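Tandus Community Boards > Home and Daily Life > Hair

Thread: How long do you go between trims?

fernhollow
Posted 7/2/20
Mine is past my shoulders now and I'm trying to get it to mid-back. My stylist says every eight weeks. That seems like a lot when it only grows half an inch a month. What does everyone else do?

mk_ostrander
Twice a year, if that. Eight weeks is how salons pay rent. I went from 11 inches to 20 that way and the ends are fine.

Isla Harawira
I disagree with mk. I skipped trims for a year and lost four inches when I finally went in, all of it split. Every 12 weeks now, half an inch off. Slower but I keep what I grow.

dustyroad203
Depends on heat. If you flat iron every day you need the trims. If you air dry you can wait.

fernhollow
I blow dry maybe twice a week, no iron. Fine hair, lots of it.

mk_ostrander
Then you can wait. Look at the ends and cut when you see splits. A calendar doesn't know what your hair looks like.

Isla Harawira
By the time you see them they have already started traveling up. I'd rather take off a little early. Also put it up at night – a loose braid, nothing with metal on the elastic.

plainjane_479
Has anyone tried trimming at home? A cut near me is up to $60 before tip.

dustyroad203
I do. Szabo shears, $22, used only on hair. Do it dry, in small sections. Don't use kitchen scissors.

Isla Harawira
Length is hard to judge until you compare it to the same spot each time. I use my collarbone and the point of my shoulder, and I write it down after each trim. Dark hair left loose and falling down past the shoulder, like this, is where most people get stuck, and it's the stage where I'd be strictest with trims.

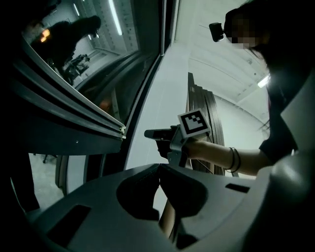
mk_ostrander
Or the stage where you leave it alone. It got me through.

fernhollow
Thanks all. Going to try 12 weeks and ask for half an inch. If she takes two I'm switching to mk's plan.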